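20 Jul 2018

Up too late again, writing this in the lab corridor with my laptop on my knees becuase the chairs went to the other section. Battery at nothing. Quick one.

Kitchen task, day whatever. Draltia scenario, the one with the marble counter and all the groceries. Our team is still Warier (name stuck, can't change it now, form is locked). Team Zendov got their left arm moving nicely this morning and made sure everybody heard about it. Fine. Good for them. Ours moves too, just not always where you'd like.

Spent the first two hours on nothing but friction. Babić handout says start low and go up in small steps. Did that. Then got bored and jumped straight to the top value and the eggplant shot off the counter like a hockey puck, Ermira laughed so hard she had to leave the room. Put it back to the default after. Wrote down the numbers this time, learned my lesson from last week when I had 4 versions of the config and no idea which one was good.

Lunch was crackers. Must buy real food.

Afternoon: grasp poses. Ermira Bošković wants the wrist coming in from above at a slant, I wanted it flat from the side. Argued. Tried hers first since she types faster. The approach is okay, right arm comes across the cutting board, which was my big worry. Elbow is still lower than I'd like. Every time it sweeps past that board I hold my breath, stupid, it's only pixels.

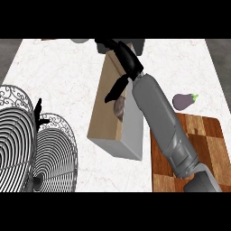

Then the contact settings, ugh. If the fingers close too fast the thing squirts out. Too slow and the timer runs down. 200 steps per try and we burn 125 of them just getting the arm over there, so the whole closing part has to fit in what's left. Ermira says shorten the path. I say shorten the path AND quit waiting at the halfway point, there's a pause in there from the first week that I put in so I could see what was happening. Forgot all about it. Took it out. Ran it again, and again. Better, I think. Need to do the full 100 runs before I beleive anything.

Left arm: haven't touched it. It has to do something by the end, rules say both arms, and right now ours is parked by the wire baskets. Plan is to have it hold a basket still while the right one drops stuff in. Ermira thinks the basket will tip. She's probably right. Ask about the weight of the baskets, is it in the handout?? Check page with the object table.

Also the tall box. Why is it so close to everything. Can't move it, the layout is fixed for scoring, so the planner has to treat it as a wall. I padded it out by a lot and then the planner couldn't find any path at all, just sat there thinking. Cut the padding in half. Finds a path now but an ugly one, all elbows. Will look with fresh eyes.

Mom called in the middle of all this and asked if the robot can peel potatoes yet. No Mom. Said I'd call back, didn't. Call back!!

Instructor came by near the end, looked over my shoulder for a while, said "hm" and went to the next table. No idea if good hm or bad hm.

Tomorrow:
start the 100 runs first thing, before coffee
rename the config files like a normal person
left arm, at least get it to hold a basket
ask Zendov people how they got theirs so smooth (swallow pride)
crackers no, sandwich yes

Bus in six minutes, going.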